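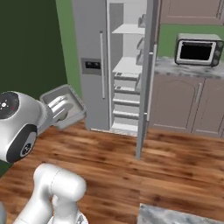
Two up at half-time and other ways to ruin an afternoon

Blog > Football > Illville Town

Posted 21st October | 14 comments | 6 shares

I should have known when the pie was good. The pies at Illville are never good. They come in two temperatures, neither of them suitable for food, and I have eaten them without complaint for most of my adult life. Today's had actual gravy in it, and I stood there on the terrace, chin shining, thinking that things might be looking up.

By then we were two goals ahead of Breltlow, which hasn't happened in my memory or in that of the bloke behind me, who has been shouting "get it wide" since before I was old enough to be brought along. The first was a corner that everybody missed, including their keeper, and it went in off our centre half's hip. He celebrated as if he'd been aiming with it. The second was a proper goal, a lovely long pass and a finish across the keeper, and I hugged somebody I've only ever nodded to. We'll both have to live with that.

Then the second half. I don't know what gets said in our dressing room at the break but I'd like them to stop saying it. We came out and stood on the edge of our own box like people waiting for a bus. Breltlow, who'd been dreadful, looked a bit puzzled at first and then started passing the ball to each other, and that was more or less all it took. They got one back from a free kick our wall politely stepped aside for. The equaliser came in the 78th minute, a header from a man with enough room around him to park a van.

2-2, then. A point's a point, as the away end sang, though with more words in it.

I've been trying to work out on the drive home why it felt like losing. We'd have taken a draw in the car park beforehand. Breltlow are above us, they've got a proper striker and a team coach with curtains, and last May they beat us here without appearing to sweat. But you can't un-see a lead. I'd already done the sums on the league table in my head, and had us going past Nenenden and within shouting distance of the play-offs.

A word on the substitutions. We're allowed up to five and used one, a left back for a left back, with a few minutes to go - presumably so the first one could beat the traffic. Our new winger spent the whole half jogging up and down the touchline in a bib. He must be the fittest man in the county by now.

Quiambao away next. It's a long trip, the pitch slopes, and the tea hut shuts at kick-off. I've said I'm not going. I've also checked the trains and found my big coat, so make of that what you will.

Filed under: match days, pies

Contact | © Two Stands and a Fence | Back to top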